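### Two-arm bench build: right gripper stops short of thin wire handles

**skesetti_bench**

I have two arms mounted facing each other over a white table in a shared workshop. Each wrist has a two-finger gripper on a Demgate controller. The left arm handles boxes and cups without trouble. The right arm is meant to lift a small metal pail by its wire handle, and it misses in 12 of 20 attempts. In nearly all of the misses the fingers close above the wire.

Position error at the fingertip, measured against a fixed pin, is under 2 mm with the arm unloaded. I have rerun the hand-eye calibration twice, once in June and once last week. Both gave the same transform. Bench layout and the approach pose before closing:

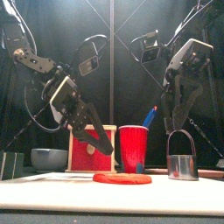

Yung-ching Tseng asks whether the handle height comes from the depth data or from a fixed value in the script. Depth data. I take the median over a small window centered on the detected handle. Firmware is the current Devetti build, and the arms run from separate supplies.

What should I check next?

**Yung-ching Tseng**

The median is the problem, or most of it. A thin wire covers a few pixels of the window. The rest is pail, table or whatever stands behind, and shiny metal returns bad depth anyway. Log the raw values in the window for one failed attempt and plot them. You will probably see two or three clusters with the wire in the smallest one.

Two ways around it:

- Fit the rim of the pail, then add a measured offset for the handle. Works only if the handle stays upright.
- Descend at low speed with the fingers open until the wire is well inside them, then close. Set a floor so the tips stop above the rim.

I use the second. Set the approach speed to 7 mm/s and leave everything else alone until you have a clean run of 20.

**lema_j**

had this too, mine was cable drag on the wrist. add slack and recalibrate

**demo_rack53**

Cable drag is worth ruling out, but it would show up in the pin test if the test covers the same wrist angle. Repeat the pin test with the gripper pointing straight down at handle height. If the error is still under 2 mm, go back to the depth window.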